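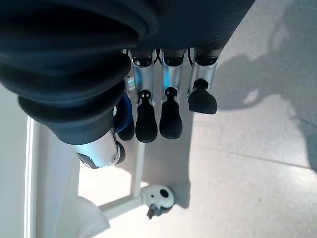

Delia Oprea found the low end tighter than on the Wultov she had toured with, and wrote that the output stayed quiet enough to run straight into a tracking session without a gate. Her only complaint was that the pad switch sits too close to the ground lift.

Grullow 2 Active DI and Vocal Preamp

The Grullow 2 is a two-channel direct box with a microphone preamp on channel B. It is intended for solo performers who run a guitar or keyboard and a vocal from the same position on stage, and for home recording where both sources go to one interface. Each channel has its own balanced output. There is no internal mix bus.

Channel A (instrument)
Input: 1/4 in. unbalanced, high impedance
Thru: 1/4 in., wired in parallel with the input
Pad: -20 dB, switched
Low cut: 80 Hz, switched
Output: XLR, mic level

Channel B (vocal)
Input: XLR, balanced
Gain: stepped control, 8 positions
Phantom power: 48 V, available only when the unit runs from the external supply
Polarity: switched
Output: XLR, mic or line level, selected on the rear panel

The gain control on channel B is stepped so that settings can be written down and repeated from one show to the next. The steps are not equal. The lower four are spaced for loud singers close to the microphone, and the upper four are finer, for spoken parts and quiet material. Set the level with the loudest passage in the song and then go back one step.
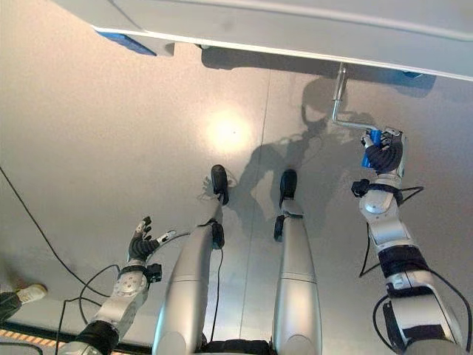 Line level should be selected only when the unit feeds a powered speaker or a line input. Feeding line level into a stage box will usually overload the first stage of the console, and the clip light on the Grullow 2 will not show it, as that light reads the internal level ahead of the output selector.

Power
Channel A will run on phantom power from the console. Channel B requires the external supply, which is included. Connect the supply before raising the faders. Switching it on with the outputs open produces an audible thump.

Ground lift
One switch lifts pin 1 on both outputs. If hum remains with the switch in either position, check the instrument's own power adapter first. Keyboards with two-prong adapters are the most common source.

Changes from the first version
The thru jack has moved to the front panel. The low cut on channel A was previously fixed and can now be bypassed. The output transformer on channel A is a new part and is not interchangeable with the old one. Units with serial numbers below 3302 have the earlier front panel legend, where the polarity switch is marked "REV"; the circuit is the same.

In the box
Grullow 2 unit
External power supply
Four adhesive rubber feet
Printed gain chart

Ordering
Price: $272, supply included
Part number: GR2-B
Rack ears for two units side by side are sold separately. Orders placed through Stornamgate ship with the US supply unless another plug type is requested at checkout. For repairs and replacement switches, contact Danang Teoh at the service desk and include the serial number from the underside of the case.

Page revised Mar 2, 2021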